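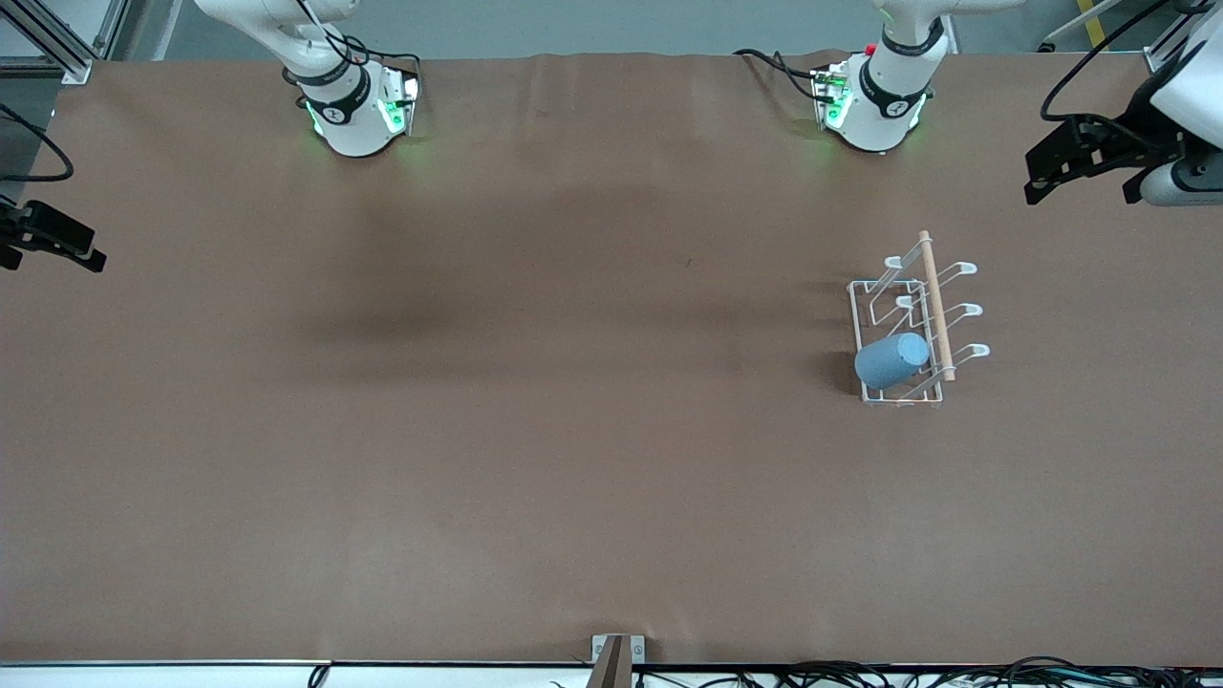

Wesura（备份工具）

Wesura 是一个在 Linux 系统上使用的增量备份工具，属于自由软件。它的主要用途是把用户目录或者服务器上的数据，定期地保存到另一个磁盘、另一台主机，或者支持 SFTP 的存储空间。程序分为命令行版本和图形界面版本，图形界面版本的名字是 Stondilby，由同一个项目来维护，但是单独发行。

概述

Wesura 把每一次备份称为一个“快照”。用户从快照中可以恢复全部文件，也可以只恢复其中的一个目录。第一次运行时，程序会复制所有被选择的文件；以后运行时，只保存已经改变的数据块。因此第一次备份所需要的时间比较长，后面的备份通常很快就能完成。

所有的快照存放在一个“仓库”里面。一个仓库可以由多台计算机共同使用，相同的数据块在仓库里只保存一份。仓库在创建的时候必须设置密码，这个密码以后可以更换，但是不可以取消。如果密码遗失，仓库里的数据就没有办法读取，项目的文档对这一点作了多次的提醒。

历史

Wesura 最早是一组 shell 脚本，用来代替手工编写的 rsync 命令。这些脚本的配置方法比较复杂，路径里如果有空格，也容易发生错误。后来程序用 Go 语言重新编写，并且改用了现在的仓库格式。旧脚本产生的备份不能直接导入，需要先恢复到普通目录，然后再备份一次。

第 2 版加入了压缩功能和排除规则文件。第 3 版改变了索引的结构，检查大型仓库时占用的内存明显减少。第 3 版可以读取第 2 版的仓库，但写入以前会要求用户先升级格式。升级以后，第 2 版的程序不能再打开这个仓库。

工作原理

程序读取文件时，按照内容把文件切分成长度不固定的数据块，再给每个数据块计算校验值。如果仓库中已经有相同校验值的数据块，就只记录引用，不再保存数据。使用这种方法，在一个大文件的中间插入少量内容以后，大部分数据块仍然可以重复利用。

数据块在压缩以后进行加密，然后合并成较大的“包”文件。索引记录每个数据块位于哪一个包中。索引损坏的时候，可以用 rebuild 命令从包文件重新生成，不过这个过程需要读取整个仓库，在网络存储上可能要花费很长的时间。

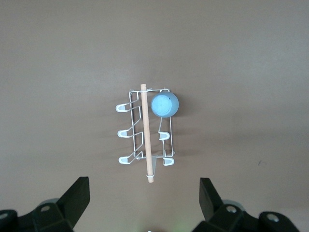
为了避免两个进程同时修改仓库，Wesura 使用锁文件。备份操作使用共享锁，几台计算机可以同时进行；清理操作使用独占锁，在清理结束之前，其他计算机需要等待。如果程序因为断电而中止，锁文件会留在仓库里，用户要确认没有其他进程在运行，然后用 unlock 命令删除它。

安装与配置

多数发行版的软件源里没有收录 Wesura，用户一般从项目网站下载已经编译好的文件。程序只有一个可执行文件，放到 /usr/local/bin 目录下就可以使用。从源代码编译也是可以的，需要事先安装 Go 编译器。

配置文件默认位于 ~/.config/wesura/ 目录，格式为 TOML。一个配置文件中可以写多个任务，每个任务包含来源目录、仓库地址、排除规则和保留策略。程序本身不带有定时功能，需要与 cron 或者 systemd 的定时器配合使用。

常用的命令如下：

init　　创建新的仓库
backup　　执行一次备份
list　　列出仓库中的快照
restore　　恢复文件
prune　　按照保留策略删除旧快照，并清理没有被引用的数据块
check　　检查仓库的完整性

保留策略可以按天、按周、按月来设定。一个任务最多可以保留 192 个快照，超过以后，最旧的快照会在下一次执行 prune 时被删除。如果用户希望某个快照永久保留，可以给它加上 keep 标签，有标签的快照不计算在这个数目之内。

图形界面

Stondilby 提供一个设置向导，用户按照步骤选择目录、填写仓库地址和密码，就可以得到一个可用的任务。它生成的配置文件与命令行版本完全相同，所以两个版本可以混合使用。在恢复文件的时候，Stondilby 能够以目录树的形式显示快照内容，对于不熟悉命令行的用户是比较方便的。

它的功能比命令行版本少一些。例如，rebuild 命令没有对应的按钮，排除规则里的正则表达式也只能在配置文件中手工编写。

兼容性

Wesura 支持 x86-64 和 ARM64 两种架构。它可以保存文件权限、符号链接和扩展属性，在不支持扩展属性的文件系统上恢复时，这一部分信息会被忽略，程序会给出警告。对正在写入的数据库文件，程序不保证其一致性，文档建议先导出数据库，或者先建立文件系统快照，然后再备份。

Dwivedi 是一个为 Wesura 编写的第三方存储后端，它使对象存储也可以作为仓库使用。该后端需要另外安装，版本号必须与主程序一致。

已知问题

在文件名含有非 UTF-8 字符的情况下，list 命令的输出可能显示不正确，但是恢复出来的文件名没有变化。编号为 1043 的问题报告指出，通过 SFTP 连接时，如果服务器限制同时打开的会话数，check 命令会反复重新连接。目前的解决办法是在配置文件中把 connections 的值设为 1。

参见

增量备份
重复数据删除
Idow（文件同步程序）
rsync

本条目最后修订于 2024年11月13日。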